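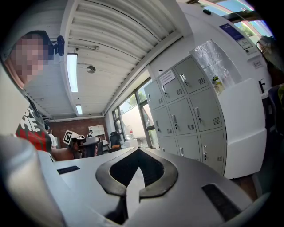 **How do I book the room at Stereo?**

Send me a message through the booking form with the date, your start and finish times and what you're planning to do. I look at bookings every weekday morning, so if you write on a Friday night you'll probably hear from me on Monday. It isn't yours until I've confirmed it!

**What does it cost?**

It's £140 for a full day, and that covers heating, lights, chairs and as much tea as you can drink. Half days are fine too, just ask and I'll tell you what's going (mornings tend to be easier to get than afternoons).

**Is there enough daylight to work by?**

Loads. The tall windows run down one side and there are trees outside them, so in June it all goes a bit green in the afternoon, which I love. The long fluorescent lights overhead do the job on dull days. If you're painting or matching fabric, do it by the windows, as the tubes make everything look a touch colder than it is.

**Can we stick things on the brick wall?**

Please don't. Tape pulls bits off and then I'm there with a brush. I've got freestanding boards you can borrow, and you're welcome to lean things against the wall if they're not heavy.

**Can we move the furniture?**

Shove it about as much as you like. The office chairs roll, the white shelving unit stays where it is. Tables need 2 people to lift them, and please lift, don't drag! Pop everything back before you go and allow 15 minutes for that, because it always takes longer than you think.

**Does it get noisy?**

When it rains hard you'll hear it. The rest of the time it's mostly other people in the building going up and down. Muretier, the other room I let out, is quieter, but it's smaller and a lot darker, so it depends what you're after.

**Where do we park?**

Domska is the street you want, and it's free after six and all day Sunday. If you're unloading something big, tell me first and I'll open the side gate.

**Is there anywhere for lunch?**

Parisi on the corner does soup and very good toasties, though they shut at 2. You can eat in the room as well, only take the food rubbish home with you (I once came back to prawns after a bank holiday).

**What if I need to cancel?**

Let me know 2 days ahead and you'll get everything back. Later than that I'll keep half, unless someone else takes the slot, and then you can have the lot.

**Can I come and see it first?**

Of course, I'd much rather you did. Thursdays suit me best.

*Last updated 3 August 2025*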